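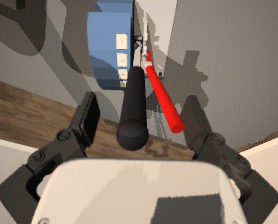 4. Setting Up a Congregation in Fodel

This section covers the first set-up of a congregation record, its service calendar, and its prayer and care lists. Complete it before importing members (Section 5). All steps are done by a user with the Administrator role.

Revised April 20, 2021. Applies to Fodel version 3 and later.

4.1 Before You Begin

Have the following ready:

The full legal name of the church, as it appears on its registration.
The short name used in bulletins and on the website.
The mailing address and the street address, if they differ.
The first and last month of the church year used for reporting.
The name of the lectionary in use, or "None" if readings are chosen locally.
A member export from the previous system, if there is one. Do not import it yet.

Note: Fodel stores one congregation per workspace. Two congregations that share a pastor but keep separate rolls need two workspaces, which can be linked later under Settings > Parish Links. Two services held by one congregation in one building do not need separate workspaces.

4.2 Creating the Congregation Record

1. Sign in and open Settings > Congregation.

2. Select New Record. The form opens with the Identity tab showing.

3. Type the legal name in the first field. The name prints on giving statements and transfer letters exactly as typed, including capital letters and periods.

4. Type the short name in the second field. The limit is 86 characters. Longer names are refused and the field turns amber.

5. Select a tradition from the list. This choice sets the default wording for sacraments and offices. For example, "Elder" may replace "Warden," and "The Lord's Supper" may replace "Holy Communion."

6. To change any default term, open the Terms tab and type over the word. Leave a term blank to hide it from every menu.

7. Set Church Year Start. Congregations that report on a program year most often choose September. The setting affects attendance and roll reports only. Giving statements always follow the calendar year.

8. Select Save. The record is given a workspace number.

Caution: The tradition setting can be changed later, but doing so resets every term on the Terms tab. Print the tab first if you have edited it.

4.3 Entering the Service Calendar

The service calendar drives attendance sheets, rotas, and the bulletin template. It must hold at least one recurring service before any of these will open.

1. Open Calendar > Services.

2. Select Add Recurring Service.

3. Type a name for the service, such as "Morning Worship" or "Evening Prayer." Avoid putting the time in the name. The time is held in its own field and prints beside the name.

4. Set the day, start time, and length.

5. Select a room. If the list is empty, type the name of the room and press Enter to add it.

6. Under Order of Service, select a template or choose Blank. The supplied templates are:

Spoken service without communion
Spoken service with communion
Sung service with communion
Prayer meeting
Funeral
Wedding

7. Select the reading source. With a lectionary chosen, Fodel fills in the appointed readings for each date. With "None" chosen, the reading fields stay empty until someone types in them.

8. Save the service.

9. Repeat for each recurring service.

Note: A reading typed by hand is never overwritten by the lectionary, even when the lectionary is updated. To go back to the appointed reading, clear the field and select Refill.

Feast days and fast days are added as single dates under Calendar > Observances. When an observance falls on the same date as a recurring service, the observance supplies the readings and the recurring service supplies the time and room. If this is wrong for your church, open the observance and clear the box marked Replace Readings.

Moveable observances are worked out from the date of Easter. Under Calendar > Easter Method, choose Western or Eastern. Check this setting before printing anything for Lent.

4.4 Psalm and Scripture Numbering

Psalm numbers differ between Hebrew and Greek numbering. Fodel stores the Hebrew number and converts it for display.

1. Open Settings > Scripture.

2. Under Psalm Numbering, choose Hebrew, Greek, or Both. With Both, the second number prints in parentheses.

3. Under Translation, choose the translation that will be read aloud.

4. Under Print Text, choose Reference Only or Full Passage.

Caution: Full Passage prints the words of the translation in the bulletin. Many modern translations limit how many verses may be reprinted without permission. Fodel does not check these limits. Read the terms of the publisher before turning this on, and add any required credit line under Bulletin > Footer.

The verse selector accepts ranges and breaks. Type a hyphen for a range and a comma for a break. Letters for part verses (a, b) are accepted and printed, but the full verse is shown when Full Passage is on.

4.5 Prayer List and Care List

Fodel keeps two lists that are easy to confuse. The prayer list is meant to be read aloud or printed. The care list is a private record of visits, calls, and needs. A name on one list is not placed on the other.

To set up the prayer list:

1. Open Care > Prayer List > Options.

2. Choose how names appear: first name only, first name and initial, or full name. First name only is the default.

3. Set the number of weeks a name stays on the list. The default is four. At the end of that time the name moves to Review and is left out of the bulletin.

4. Turn on Consent Required. With this on, a name cannot be printed until the consent box is checked by the person who entered it.

5. Choose whether the list of the departed prints separately. Some churches do not pray by name for the departed – select Hide to remove this part from all templates.

To set up the care list:

1. Open Care > Care List > Access.

2. Add each user who may read the list. Administrators are not added by default.

3. For each user, choose Read or Read and Write.

4. Set Notes Lock. When it is on, a visit note cannot be changed after 3 days. Corrections are then added as a new note below the first.

Caution: Do not enter anything said in confession or under a promise of secrecy. The care list is encrypted, but it can be exported by any user with Read and Write access.

4.6 Linking a Parish Workspace

Skip this part if the congregation stands alone.

1. In the first workspace, open Settings > Parish Links and select Create Link Code.

2. Copy the code. It is valid for one use.

3. Sign in to the second workspace and open the same page.

4. Select Enter Link Code and paste the code.

5. Choose what to share. Clergy calendar, rooms, and song library may be shared. Rolls, giving, and care lists may not.

Note: Workspaces made with the Trallska calendar add-on must be updated before they can be linked. The add-on uses an older date format, and the link page will report error 424 until the update has been run. Open Add-ons > Trallska > Update, wait for the green mark, and create a new code. The old code will not work.

4.7 Song Library

The supplied library holds 1,458 hymn titles with first lines, tune names, and meters. It holds no words or music. Words may be typed or pasted in for hymns that are in the public domain or covered by your church's license.

1. Open Music > Library.

2. Select the hymnals in use. Numbers from the chosen hymnals appear beside each title.

3. Select a primary hymnal. Its number prints first.

4. If your church uses the Beltrán psalter, turn on Paired Antiphons. Each psalm then carries its antiphon into the order of service.

5. Type your license number under Music > License. It prints below any words that are not marked as public domain.

4.8 Checking the Set-Up

1. Open Calendar and pick the next date with a service.

2. Select Preview Bulletin.

3. Check the church name, the service name, the readings, and the psalm number.

4. Check that the prayer list shows names in the chosen form.

5. Open Settings > Status. Each line should read Ready. A line that reads Incomplete links to the page where the missing entry belongs.

If the preview is blank, the service has no order attached. Return to 4.3, step 6. If readings are missing on one date only, look for an observance on that date with empty reading fields.

The Udbridge mirror server copies new workspaces overnight. Until the first copy has finished, Settings > Backup shows "Pending" and Restore is grayed out. Leave the member import in Section 5 until Backup shows a date.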